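ok quick thread on teaching a robot to fold shirts by hand. no teleop this time, just handheld grippers, one per hand. you do the fold, it records the fold. day one was humbling

1/ why we dropped teleop for cloth: lag. not a lot of it but you overshoot, grab two layers, drop one, swear. our best person on the Hernus rig was averaging 124 seconds a shirt. with the handhelds same person, 41. same shirts

2/ downside, you forget you're supposed to be a robot. you pinch, you flick, you smooth it with your knuckles. none of that is in the data. if the fingers didn't do it, it didnt happen

3/ so rule one, no knuckles. Marwan Chidiac made us all say it out loud before each session. felt silly, bad takes dropped anyway

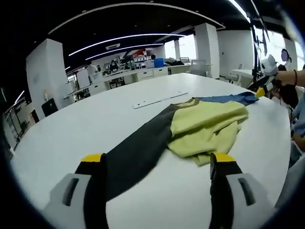
4/ multicolor shirts are the good ones btw. when sleeve and body are different colors you can tell on playback which layer you grabbed. all-black shirts, forget it, I was guessing

5/ start from a mess. first batch we laid everything out nice and flat and the policy learned to fold shirts that were already basically folded. great. now it's crumple, drop, go

6/ sleeves first, always. tried body first and the sleeve ends up trapped under everything and you spend half the take digging it out. robot learns to dig. don't want it to learn to dig

7/ slow down at the grab, normal speed for the rest. I was going slow the whole way thru and Marwan said my takes looked like someone defusing a bomb

8/ numbers so far: 194 takes, threw out 30. mostly one finger closing on air or somebody's tracking dropping mid fold. the Kassab script catches the tracking ones, the air grabs you have to watch for yourself

9/ someone asked if two people can share one shirt, one gripper each. tried it. you fight over the collar. fun, useless data

10/ wrists. take breaks. the grippers are light until they aren't, about an hour in my left hand was just done

11/ next is towels (easy) then hoodies (please no). Zevbridge wants hoodies by September. the hood has no right answer, everyone here folds it differnt

12/ will post the take checklist when I clean it up, right now it's mostly me yelling at myself in caps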